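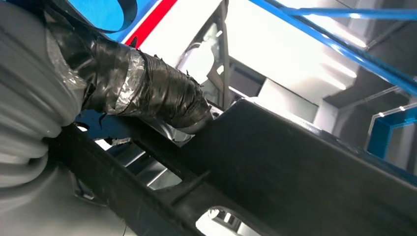
I finally got the shelves in the shop sorted, or sorted enough that I can find a part without moving four others first. It took most of Saturday and a couple of evenings before that.

For anyone new here, the shop is the rented bay where I do body and trim work, mostly bumpers, brackets, grilles and the plastic bits that break when somebody backs into a pole. Cars come in, parts come off, new parts arrive in the mail, and for some number of days all of it has to live somewhere. For the last year that somewhere was the floor, a folding table and whatever flat surface was closest to me at the time.

The shelving is blue metal, the kind with slotted uprights. I bought it used from a place called Gernetti that was clearing out a back room. They wanted 400 for the lot and took 300 when I said I would haul it myself that day. The cross braces came in a bucket with the bolts. I was missing 8 bolts at the end of it and had to go to the hardware store, where I bought the wrong length and had to go back.

If you are putting up this kind of shelving, start all the bolts by hand and leave them loose until the whole unit is standing. I tightened the first side fully and then could not get the braces on the back to line up. Loosened everything, pushed it square, did it again. The second time took me less than half as long.

I also thought about where to put it for too long. The wall is the obvious place, but the wall is where the compressor and the bench already are, and walking a bumper cover around a car to get to the wall is how paint gets scratched. What I wanted was a surface right next to the job. You take a piece off, you set it down, you turn back around and it is still there. Teresa Piątek, who taught me most of what I know about trim, had a rolling table for this and always told me to get one. My floor slopes toward the drain, so anything on wheels leaves.

So now I have a top shelf at working height that I try to keep for the current job only. That is the main rule. If the part does not belong to the car in the bay, it does not go on top.

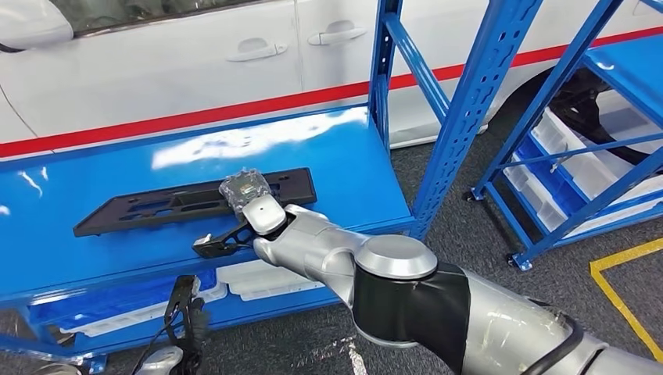
The second rule is about small parts. Clips, screws, little sensors and anything else that fits in the palm of my hand goes in a clear bag, and the bag stays with the big part it belongs to. I used to have a coffee can for clips. By last winter the can was full and I could not have told you what a single one of them came off of. I dumped it out on the bench in January, matched maybe a third of them and threw away the rest. Clear bags cost next to nothing. I get the small ones from Jitis in boxes and the box lasts me a long time.

I tape the bag down if the part is going to sit more than a day. If I am only going to lunch I just leave it on top.

Long plastic pieces need their own thought. They look stiff and they are not. Anything with a lot of cutouts in it will take a bend if you lean it against a wall for a week, especially in summer, and then you spend half an hour with a heat gun trying to get the mounting holes to agree with the car. They want to lie flat with nothing heavy on them. I learned this on a grille support I had ordered from Sadowski, invoice number 774, which I remember because I had to read it out over the phone three times when I called to ask for another one. The second one went flat on a shelf the minute it was out of the box and fit fine.

Hose and pipe I still do not have a good answer for. Ribbed hose does not coil well and it does not lie straight either. At the moment the spare lengths hang on two hooks by the door, and they come off the hooks whenever the door slams. Evanthia Karagiannis across the lot keeps hers in a trash can standing up, which works for her, but her pieces are all cut short. Mine are long enough to tip the can over. I might try a length of gutter along the wall.

Tape is the other thing I went through. I had eleven rolls of black electrical tape, most of them started, several with the end stuck down so well that I had to pick at it with a knife. I put them all on one dowel and I am not buying more until those are gone. Metallic tape gets its own dowel. I folded the end over on every roll so there is a tab to pull. We will see how long I keep that up.

A few things I would do differently. I would have cleaned the shelves before putting them up. They had a film on them from wherever they had been stored, and wiping down the lower ones while kneeling on concrete was not fun. The blue finish is glossy and shows every smear under the lights. It also is a bit slippery, so smooth plastic slides on it if you bump the unit. I have a roll of Cevater drawer liner that I was going to cut to fit the top shelf, but I have not decided whether I like having the bare metal, which is easier to wipe off.

I would also have put labels on the lower shelves right away. Right now I have the layout in my head: fasteners and clips at the left, things waiting on a customer in the middle, returns on the right. That is fine while I am the only one in there. My nephew is coming to help for a few weeks and I already know he will put the returns wherever there is a gap.

Next is the folding table, which still has everything on it that I did not want to make a decision about. There are two mirror housings, a box of old bulbs and a headlight that I am fairly sure belongs to somebody. If you dropped off a headlight with me in the fall and never came back for it, please call.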